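Picking a paint color when you can't make up your mind

I have been trying to choose a color for my hallway since February, and I am writing this with two sample pots open on the kitchen counter and a brush I really should have rinsed by now. If you've ever stood in a paint aisle holding a fan of little cards and feeling your brain slowly leave your body, this post is for you.

My shortlist has come down to two families. One is the grayish blue-greens, the sort of teal that has had most of the color let out of it. The other is maroon, which I never thought I'd say, because the dining room I grew up with was maroon and I swore I'd never go back. 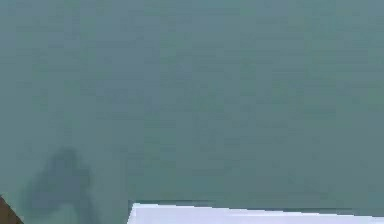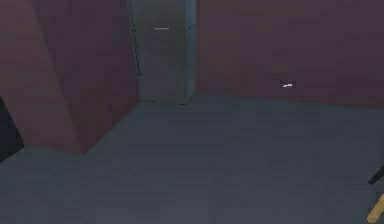
Muted teal first, then maroon walls with gray past the doorway.

Why hallways are so hard

A hallway is a room you only ever walk through, so you'd think it wouldn't matter much. But you see it more than any other part of the house! I go down mine first thing in the morning with my eyes half shut, and again at night with an armful of laundry, and it's what guests look at while they're hopping on one foot getting their shoes off.

Mine is long and skinny with no window. Everybody's advice for that is white, white and more white, and I did that when I moved to Ristville. It looked like a dentist's office. Every scuff showed, and in the evening the whole thing went a sad sort of yellow under the bulb. So this time I'm going the other way and letting it be dark. If a space is never going to be bright, why keep fighting it?

What I've learned from the sample pots

I bought four pots from Bodin, the little paint store behind the post office. Two were ruled out the same afternoon (one was basically mustard, I don't know what I was thinking). Here's what helped with the others.

Paint big squares. I used to do a dab the size of a cookie and then wonder why the finished wall looked like a stranger. Now I paint poster board from the dollar store and move it up and down the hall with tape. You can also hold it up next to the trim, which in my case is a creamy color I'm not about to redo.

Give it two coats. One coat of maroon over white looks like watered-down cranberry juice – very alarming at nine at night.

Look at it with the lamp on and the lamp off. The teal is lovely by the front door and goes quite gloomy by the closet. The maroon hardly changes at all, which surprised me.

Change the bulb before you change your mind. I swapped in a warmer one and ended up liking a color I'd already crossed off.

The money part

I had a painter give me a quote for the hall, stairs and landing and it came to $2000, so I'll be doing this myself, thank you. The stairs scare me a bit. I'm still looking into one of those ladders with the adjustable legs, and if you've used one on a staircase please tell me how it went.

So which one?

Today I'm leaning maroon. Ask me again after dinner. The boards are staying up through the weekend and I'll post the winner once there's a first coat on the wall.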